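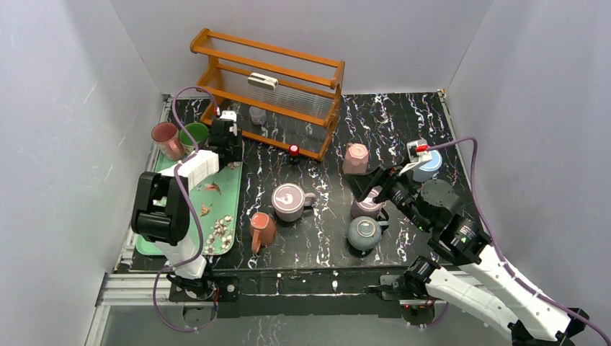 About Dretska

Dretska is a small company that checks whether robot learning methods do what their authors say they do. We are based in Cloncombe, in two rooms above a print shop, and we work for people who are about to spend money on a method and would like a second opinion first. Most of our clients make equipment. A few are research labs that want their own result tried by someone who had no part in it.

We started because we kept reading the same paper. A robot clears a table or stacks dishes, the success rate is high, and the video is cut to music. Then you try the code on your own bench and the arm closes on air next to the cup. Sometimes that is your fault. Often enough it isn't, and the paper gives you no way to tell.

What we do

A client names a method. We get it running as published, using the authors' own settings, and then we run it on tasks we choose. Nearly all of our work is on two-arm manipulation of ordinary household things, mostly dishes. Dishes are cheap and everyone knows what a cup is supposed to look like when it has been put away. They are also harder than they look. A mug standing upright and the same mug upside down are two different problems for a gripper, and a lot of training sets hold plenty of the first and hardly any of the second.

We write the scoring rules before the first trial and we don't touch them afterward. A cup that ends up in the right place after being knocked over counts as a failure if the rules say so. Clients have argued with us about this. The rules go in the report, so anyone who disagrees can rescore the trials.
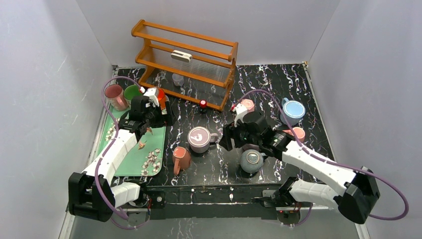

Two-arm bench with dish rack, tray and assorted cups.

The Kemeys result

The work we are best known for is a test of a method called Kemeys, which we finished in May. Kemeys learns from demonstrations given by a person, and its selling point is that it needs very few of them. The claim we were asked to check was that 100 demonstrations did as well as 1000 on tabletop tasks.

We found that this held when the objects stood where they had stood during the demonstrations. It got weaker as soon as we moved them, and it was weakest when we swapped in cups of a shape the model had not seen. With 1000 demonstrations the drop was smaller, though it was still there. So the claim was true for a narrow kind of test, the kind the method had been tuned on.

We should say what we did not show. We ran 20 trials for each arrangement, over 8 arrangements, all on one bench in one room. That is enough to see a large difference and too few to trust a small one. We can't tell you how Kemeys does under other lighting, or on other arms, and we would be wary of anyone who quoted our report as if we could. One sales brochure already has. We asked for the line to be taken out.

Our own tools

Vakbridge is the software we use to run and log trials. It deals out the starting arrangement, keeps the video from each camera next to the joint readings, and won't let the person scoring a trial see which version of the model was running. It has faults. The arrangement generator used to favor the left half of the table, which we missed for longer than we'd like, and two early reports were reissued with a note about it. Clients get a copy of Vakbridge along with their data.

What we won't do

We don't sell robots or train models for sale, and we don't take a share in anything we test. We don't give out badges or ratings. People ask for a single score to put on a slide, and we have always said no, because a score with the task left off tells you very little.

We also don't edit videos for promotional use. Every trial is delivered whole, at normal speed, failures included. If you want only the good ones you can pick them out yourself, but our name comes off.

Working with us

Tell us what the claim is and what decision depends on it. If the question can be settled by reading the paper closely, we will say so and charge you for the reading. If it needs a bench, we'll send a plan with the tasks, the number of trials and the size of difference we could hope to detect. Some people look at that last figure and decide not to go ahead, and we think that's a fair use of a plan.

Visits to the Cloncombe bench are possible by arrangement. Expect a slow afternoon, with a good deal of putting cups back.

Last updated: January 13, 2025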